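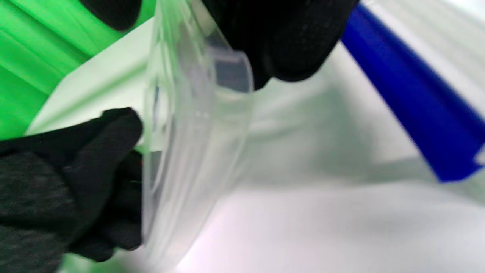
Grimshaw's Lantern, Session One

2022-12-21

We finally got Grimshaw's Lantern to the table and I'm still buzzing! It's a short swamp-horror adventure for low-level characters, and I'd been itching to run it since April.

Nia played a ferryman with terrible luck (two fumbles before the first fight), Nikau brought his grumpy hedge wizard, and Kiri rolled up a thief on the spot. They hit the village of Ravby and went straight for the one house the book tells you they'll avoid. Loved it!

The encounter table is the star. Every result gives the monster something it wants, so my bog hag ended up haggling over a pair of boots for half an hour. She settled for 211 silver and a song. Yes, Kiri had to sing it.

My one gripe is the map, which puts the chapel on the wrong side of the river from the text. I moved the river.

Next time: the flooded crypt, and Ashton joins us with a paladin.

Posted in: Actual Play, Fantasy
2 comments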